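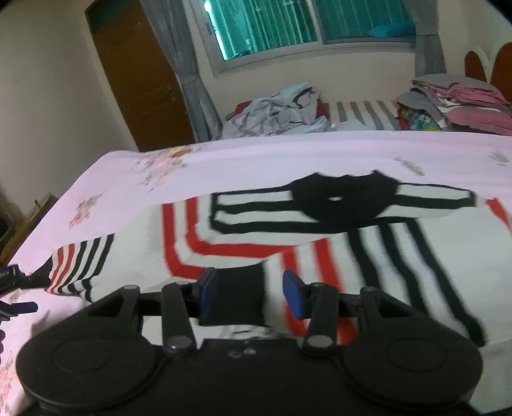 Last edited: December 30, 2019

Right, a few of you asked how I look after the gripper between folding sessions, so I'll put it all in one thread and then I can point people at it. Get a cup of tea, I do go on a bit. 1/

First job is always the blue pads. They pick up fluff from anything knitted, and once they're furry they slide over a sleeve when they ought to be pinching it. A barely damp cloth, both faces, then leave them open to dry while you do something else. I was using kitchen roll until Dilani Sikder pointed out I was adding as much lint as I took off! 2/

Next, the screws on the finger bars, the round silver ones at the pivots. I go over each with a hand driver and stop as soon as it feels snug. Please don't lean on them. I did that in March, very pleased with myself, and the left finger went so stiff that it closed a good while after the right one and dragged every jumper sideways. 3/

Checking that the pads meet properly is easier than people make it. Close them slowly on a strip of ordinary paper and give it a tug. If it comes out straight you're fine. If it swings round to one side, one pad is doing all the work, so slacken that pad, square it up by eye and try again. Mine usually takes two goes — three if I'm chatting. 4/

I log every close in a little notebook (yes, paper, Arif Dissanayake has already been rude about it). Every 2000 closes I take the pads off and look at the backs. The last pair had got to 2799 before I noticed a split starting along the glue, which was me being lazy over the holidays. Spares are from Titeck and they've been very good about posting me single ones. 5/

Grease: hardly any. The tiniest dab at each pivot on the end of a cocktail stick, work the fingers open and shut a few times, wipe away whatever squeezes out. Anything you leave behind will find the white part of a knitted top, and I can tell you it doesn't come out at forty degrees. 6/

Stripy knits are what I try it on once it's back together, with the garment laid flat on the bed. Bold bands are lovely for this, you see straight away if the fabric has been pulled off line when you lift. Come in low, keep the gap centred over the bit you want, close gently, lift a little, put it down again. 7/

Nimal Abeysekara asked whether you can skip the paper test if the pads look level. I wouldn't! Mine looked perfectly level all through the stiff finger business. 8/

Still to sort out: a faint click on opening that I can feel more than hear. Marina Pappas thinks it's a washer, and I've got a bag of 113 of them to get through, so if anyone has had the same click do shout before I start. 9/9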